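Fenville Home Forum > Desks and Storage > Mesh pen cup on a white tabletop

briem_68
16 February 2019
Using a black mesh pen cup on a matte white table that also holds fruit. Cup is from Devcombe, 2 years old. Should it stay on the table, or does ink end up on the produce?

brotach
Keep them apart. A capped marker is fine. An open one near citrus peel will mark it, and the peel doesn't wash clean.

briem_68
Current table, cup and citrus both on it:

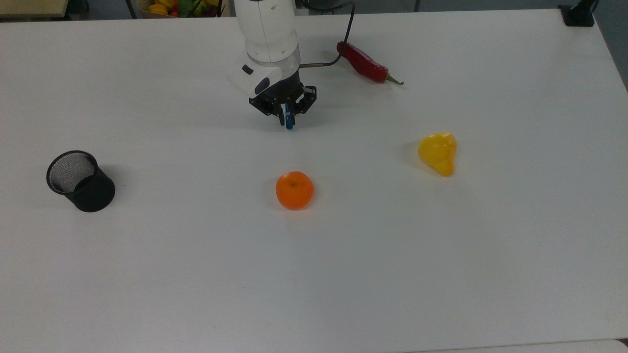
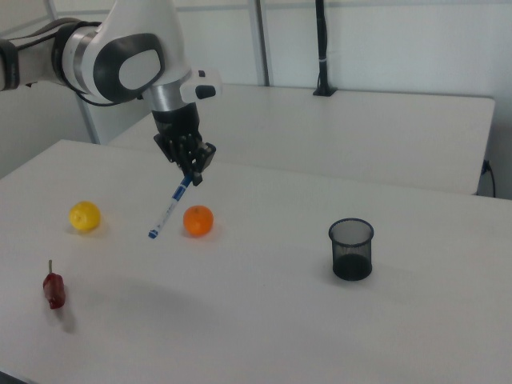 I could move the cup to a shelf, but the shelf is 68 inches up and I use the markers daily.

gridline325
Disagree with brotach. I've kept pens and lemons on one table since April with no marks. The bigger problem is mesh scratching a matte top. Put felt under the base.

brotach
Felt picks up ink. Use cork.

gridline325
Cork sheds. Felt costs less and you can replace it.

briem_68
Ordering felt. Fruit goes in a bowl.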